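Drellance Causeway Road: Progress Report to the Keogh Fund

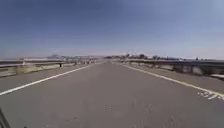 Report No. 4 — Page 1

Prepared for Finlay Chisholm, grants officer

1. Work in this period

Since our last report we have continued the survey of the road surface between Wosteldale and the Drellance side. The inspection on foot is now finished for the first 3,000 metres. As you asked in your letter, I write first about the surface and after about the money.

The asphalt is in fair condition. It has small cracks and some darker patches, but these are faint and we did not find any place where the surface must be closed to traffic. We have marked 300 metres near the Wosteldale end where the cracks are closer together, and we would like to seal this part before the winter.

The white edge lines are still easy to follow on both sides. The line on the right has become a little yellow in places, and we propose to paint it again when the sealing is complete. The numbers painted on the road surface will be renewed in the same visit, so that we pay only once for the paint crew.

2. Barriers and railings

The low concrete barrier on the left is weathered on its face. Our engineer considers this to be a matter of appearance and not of strength, but she has asked for a second opinion from Prasetti, who supplied the metal rail. Their inspector came on Monday and checked the fixings of the posts. We are waiting for his written result and will send you a copy.

3. Delays

The work on the shoulder is three weeks late. The permission to close it came only in August, and by then the crew was already busy with another contract. I am sorry that I did not inform you of this earlier — I had hoped that we could recover the time.

4. Budget

From the sum for small repairs we have spent 1,000 pounds, mostly for traffic signs and the hire of a van. A further 300 pounds is reserved for paint. We do not ask for any change in the total grant, but we request that the money not used for night work can be moved to the sealing.

5. Next period

Sealing of the marked part, new lines and numbers, and the walk along the remaining length to Drellance. I will need your answer on the budget question before we can order the material.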